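# Kütt (instructional series)

**Kütt** is a series of printed tutor books for the diatonic button accordion, issued by the music publisher Hustevitz. It is intended for players who have little or no knowledge of staff notation. Each volume combines graded exercises with arrangements of traditional dance tunes, and all of the pieces are set out in a form of tablature peculiar to the series.

## Background

Hustevitz had previously dealt in choral music and in sheet music for village bands. The first Kütt volume grew out of teaching sheets used at the summer school in Wirley, which is held each July. The sheets were copied by hand and differed from one class to the next, and the publisher's editors spent a good deal of time settling on a single set of symbols.

## Contents

The series consists of 4 volumes, containing 424 tunes and studies between them. The first volume deals with posture, bellows control and the right-hand buttons. The second introduces the basses, and the third is given over to waltzes, polkas and mazurkas. The last volume covers ornament and playing for dancers, with a short chapter on the care of reeds and straps.

Every volume is divided into 18 lessons. A lesson normally opens with a scale or bellows exercise, followed by 3 tunes of increasing difficulty. Fingering is given in full in the early lessons and is left to the player later on.

## Notation

The tablature uses two rows of numbers, one for each row of buttons. Numbers printed above the line are played on the push and those below it on the pull. Bass notes are shown by letters beneath, with capitals for single notes and small letters for chords. Rhythm is marked by stems in the usual manner.

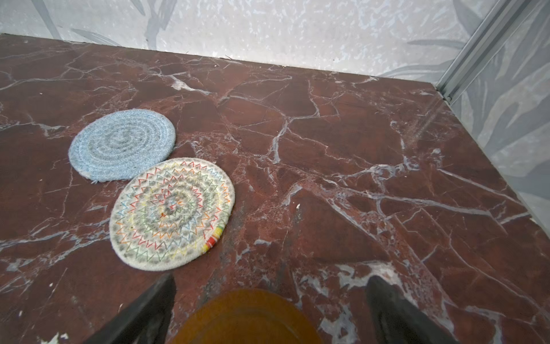 Staff notation is printed alongside the tablature from the second volume onwards, so that the tunes may be shared with fiddlers and other players. A revised edition of the first volume, dated 12 April 2020, added staff notation there as well and corrected a number of bass markings.

## Recordings

Recordings of the tunes were made for the label Poltico and supplied on disc with the early printings. Each tune is heard twice, once slowly and once at dancing speed. Later printings replaced the discs with downloads.

## Use

The books are used at Wirley for beginners' and intermediate classes. Teachers of the two-row instrument have also adopted them elsewhere, although the tablature does not suit instruments with a third row. Hustevitz sells a separate sheet of chord charts for such players.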